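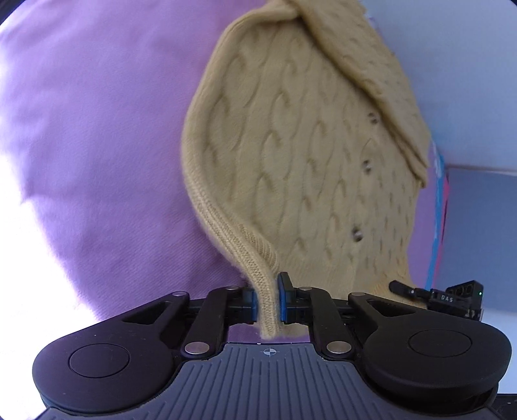 ## Visit to the Brustalero Spinning and Knitting Works

January 2024

The Regional Textile Study Circle visited the Brustalero works in October at the invitation of its production office. The party numbered 20 and was received at the main gate, where visitors signed the register and were issued ear protection. This report records the main points of the visit for members who were unable to attend.

### The site

The works occupies a long brick building on the Firnlow canal, with a newer dye house to the rear. Fleece and combed top arrive by road on the east side and finished goods leave on the west, so that material moves through the building in one direction. The canal wharf is no longer in use, although the hoist above it has been kept and repainted.

Brustalero produces woolen and worsted yarn for hand knitters and for its own knitting department. The yarn business is the older of the two and still accounts for most of the floor space. The knitting department was added when a neighboring hosiery firm, Arnaud, closed and its flat-bed machines were offered for sale. Several of those machines remain in daily service.

### Carding and spinning

The tour began in the blending room, where fleece of different grades is opened and mixed by air. Members were shown samples before and after blending and were invited to compare the staple length by hand. From there the party passed to the carding floor. The noise level made explanation difficult, and the guide wisely gave most of her remarks in the corridor beforehand.

The spinning frames are of two generations. The older line runs more slowly and is reserved for softly twisted yarns, which tend to break at higher speeds. The newer line carries 446 spindles and is attended by a team of three on each shift. Members with mill experience remarked on how little fly had collected beneath the frames, and were told that the floor is cleaned at every shift change.

### The dye house

Dyeing is carried out in hank form for the hand-knitting range and on cone for the knitting department. Each lot is checked against a master shade card under two kinds of light, one matching daylight and the other matching the lamps commonly used in shops. Yellows and soft purples were said to be the least forgiving shades, as a small change in the recipe is plain to the eye.

Waste water is settled and filtered on site before discharge. The works has also begun to recover heat from the dye baths to warm incoming water, under a scheme it calls Grotar. The system had been running for 10 months at the time of the visit. The engineering office was reluctant to quote savings before a full winter had passed – a caution the party respected.

### Knitting and finishing

The knitting department makes cardigans, pullovers and blankets in small runs. A member of staff explained the transfer of stitches that produces a cable, and ran a short length on one of the Arnaud machines at reduced speed so that the crossing could be followed. Cabled panels draw in considerably as they are knitted, and the pattern must allow for this if the fronts are to match a plain back. Button bands are knitted separately in a finer rib and attached by linking, one loop at a time. Linking remains the slowest operation in the building, and training a new operator takes over a year.

Garments are then washed, laid flat and steamed. Inspection is by hand and eye on sloping tables beneath the north windows.

### Discussion

The visit closed with tea in the former counting house. Questions dealt chiefly with the supply of domestic fleece, the care of cabled garments and the future of linking as a trade. On the matter of care, the advice given was to wash in cool water, to support the full weight of the garment when lifting it, and to store it folded. Hangers were firmly discouraged.

The Study Circle wishes to record its thanks to the management and staff of Brustalero. A set of shade cards and 3 sample cones were presented to the party and have been placed in the reading room, where members may consult them during normal hours.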